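Varnarbergの折尺 レビュー 机の上の小物を測る道具として

2026年9月25日

机まわりの小物を測るのに、Varnarbergの折尺を使っている。買ったのは2月で、価格は2430円だった。全長は2000mmと1000mmの二種類があり、選んだのは2000mmのほう。それまではDenoraの巻尺を使っていた。巻尺に不満があったわけではないが、机の上で短いものを測るときに、テープを押さえながら目盛りを読むのが面倒だった。

測るものは引き出しの仕切りに入れる細々した品が中心になる。ストロー、細い棒、厚紙の切れ端、柄のついた小さな道具など。仕切りの寸法を決めるには長さを知る必要があり、透明なストローのように輪郭の見えにくいものも混じっている。
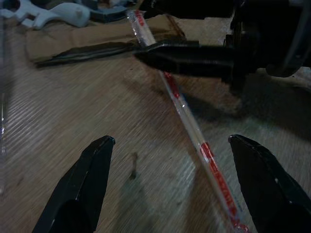

文・Ardeleanu

まず見た目について。本体はクリーム色で、数字は赤。数字のほかに赤い丸印も入っている。店で見たときは丸印が少しうるさいと思ったが、使っているうちに気にならなくなった。読みたい位置の近くにある丸をまず探し、そこから数字を読む。黒一色の目盛りに慣れている人は、最初の何日かは戸惑うかもしれない。

机の天板は黄褐色で細かい模様があるので、クリーム色の本体は同系色になって目立たない。それでも数字が赤いおかげで、どこに置いたかはすぐわかる。白い机ならもっと見やすいだろうし、赤みの強い木の机だと印象が違うと思う。照明を落とした部屋では赤い数字が沈んで見える。夜に使うときは手元灯をつけている。

開閉は硬め。買ってすぐは両手でないと開けなかった。今はだいぶ動きがなめらかになったが、片手で振って開くような使い方はできない。そのかわり、途中の角度で止めても勝手に戻らない。V字に開いて机に置き、片側で長さを見て、もう片側を物を寄せる当てにする、という使い方をよくする。直角を出す目的には向かない。目分量で角度をつけているだけなので、直角が要るときは別に定規を出す。

ストローを測る場合。透明なものは端がどこにあるかわかりにくい。白っぽい紙の上に置くと余計に見えなくなるので、色のついた天板に直接置いて測る。赤い文字が印刷されたストローだと、目盛りの赤と文字の赤が並んで紛らわしい。目盛りの縁にぴったり沿わせず、少し離して平行に置き、端だけ目で移して読むほうが間違いが少なかった。丸いものは転がるので、折尺の角の内側に入れておくとよい。

厚紙や薄い板のように平たいものは簡単で、上から折尺を渡して読めばすむ。ただし本体に厚みがあるぶん、目盛りが測るものの表面から浮く。斜めから見ると読みがずれる。真上から見るように気をつけても、細かいところまで合わせるのは難しい。仕切りを作る程度なら問題ないが、ぴったりはめ込む部品を切り出すつもりなら、薄い金属の定規で測り直したほうがいい。

折り目の部分も読みにくい。つなぎ目では二枚が重なって段差ができる。ちょうどそこに端が来ると、どちらの面で読めばいいのか迷う。こういうときは測る側をずらして、途中の目盛りから読み始め、あとで引き算をしている。手間といえば手間で、巻尺に戻したくなるのはこの場面が多い。

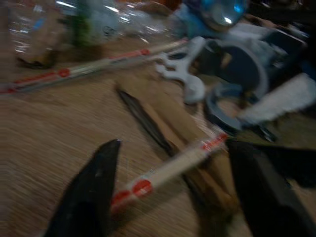
曲がったものや枝分かれした形のものは、折尺だけではどうにもならない。先が爪のように分かれた道具は、どこからどこまでを長さとするかをまず決める必要がある。仕切りに入れるのが目的なので、いちばん出っ張ったところ同士で測り、それに余裕を足している。幅も同じように取る。輪になった持ち手がついているものは、置く向きによって必要な幅が変わるので、しまうときの向きにしてから測る。

この方法で引き出し一つぶんの仕切りを作った。最初に作った区画は幅が53mmで、細い棒とストローを一緒に入れるつもりだった。入ることは入ったが、指を差し込む余地が少なく、取り出しにくい。折尺の読みは合っていたので、計画のほうが悪い。隣の区画は広めに取り直した。

比較のため、Trerneroの折尺も店で触ってみた。開閉はあちらのほうが軽い。軽いほうがよいという人も多いはずだが、机の上で角度を保ったまま置いておきたい自分の用途だと、すぐ動いてしまいそうで選ばなかった。値段の差は小さく、迷う理由は開閉の感触と数字の色くらいだった。

長さについては、机の上だけで使うなら1000mmで足りたと思う。2000mmを全部伸ばしたのは棚の奥行きと窓枠を測ったときだけで、普段は二、三節しか開かない。残りの節は畳んだまま脇に重なっていて、その厚みで全体が少し傾くことがある。傾くと当然目盛りも浮くので、畳んだ側を机の縁から外に出すか、思い切ってもう少し開いて平らにする。短いほうならこの煩わしさは減るはずだ。

手入れは乾いた布で拭くだけにしている。クリーム色なので、鉛筆の粉がつくと目立つ。数字の赤は今のところかすれていない。つなぎ目には細かいほこりが入りやすく、開閉がざらつくようなら柔らかい刷毛で払う。油は差していない。

勧めるとしたら、机や作業台の上に置いたまま使いたい人になる。持ち歩いて家具の寸法を測るのが主な用途なら、巻尺のほうが早い。自分は両方を同じ引き出しに入れていて、長いものは巻尺、手元の小物は折尺と分けている。次に買い足すとしたら、同じ製品の1000mmを選ぶ。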